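La mesita todavía puede con ellos

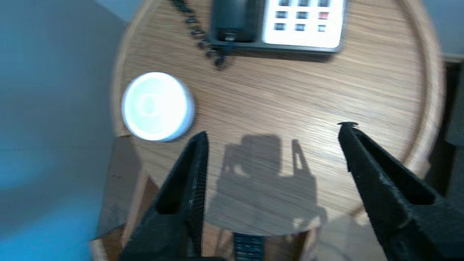
La pinza abierta sobre la mesa redonda, con el teléfono al fondo y un objeto blanco cerca del borde.

Recoger una mesita. Nada más. Quitar lo que estorba, dejar el teléfono en su sitio, pasar un trapo. Mi madre lo hace mientras discute con la radio. Y en junio sigo oyendo que el robot doméstico llega ya, que en 5 años lo tendremos todos en el salón.

No me lo creo. Vi el de Ornis una tarde entera, en una demostración. Once intentos con una tapa redonda, la levantó en tres. Las otras veces la empujó, o cerró la pinza en el aire, o se quedó pensando. Pensando qué, no se.

Lesia Antoniuk, que programa brazos en Biklow, me lo discutió en el café: en la fábrica llevan meses metiendo piezas en cajas sin drama, unas 200 por turno. Claro. Piezas iguales, misma luz, misma altura. Una casa es otra cosa. El cable rizado del teléfono, por ejemplo, se engancha con todo, también conmigo.

¿Llegarán? Supongo que sí. Pero vender hoy un mayordomo es vender humo, y caro ademas. Que empiecen por tareas pequeñas y digan cuántas veces fallan, con números, en la caja. Patow no los publica, Magbanua tampoco. Yo, hasta entonces, trapo y paciencia.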